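Thursday, May 18, 2023

## Fondside library gets its Saturdays back

Well, I didn't think I'd be typing this so soon, but the library on Tasby Road is going to open on Saturdays again! I popped in this morning to return two very overdue cookery books (fine paid, thank you) and there was the notice, taped up by the desk. Doors open at ten, close at two, and the first one is the Saturday after next.

If you're new round here, we lost the weekend hours last October when the money got tight. I moaned about it on this page at the time, and so did plenty of you in the comments. Then Mylene Bañez from the Nelleck end of the village got a petition going outside the baker's, in some truly horrible weather, and came away with 217 names. I was number 30-something and my pen gave out halfway through my surname.

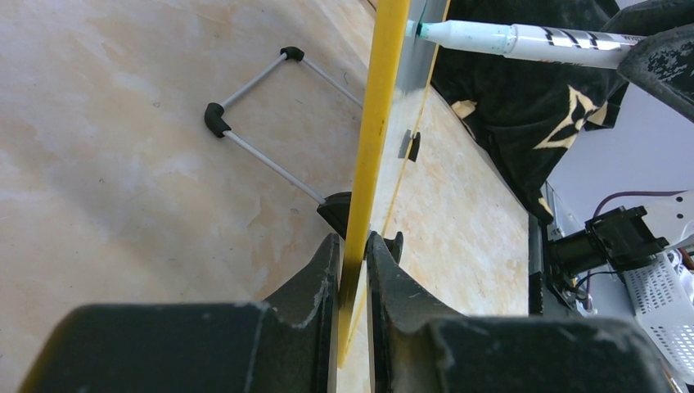 The names went off to the council before Christmas and then it all went quiet, as these things do. I'd more or less given up. Mylene hadn't - she kept ringing, and she turned up to the spring meeting with the lending figures printed out. The branch lent 3872 books last year even with the shorter week, and she reckons that was what swung it. I asked her how she felt and she said "tired, mostly, and I want to borrow something with a murder in it".

The extra hours are agreed for a year to begin with, and then they'll look at how many people have been coming through the door. So please do go, even if it's only to read the paper and get out of the rain. Story time for the under-fives moves to Saturday at half past ten, and the computers can be booked in half-hour slots at the desk or by phone. The photocopier is still broken, I did ask.

One thing to watch if you're driving: the little car park behind Venter Hall is shut while they dig up the drain, so you'll want the one by the bowling green instead. It's a five-minute walk, a bit more with a pushchair - the kerb at the crossing is still very high.

I'll be there on the first Saturday with my youngest, who wants the dinosaur book that's been out on loan since Easter. If you're the one who has it, could you bring it back?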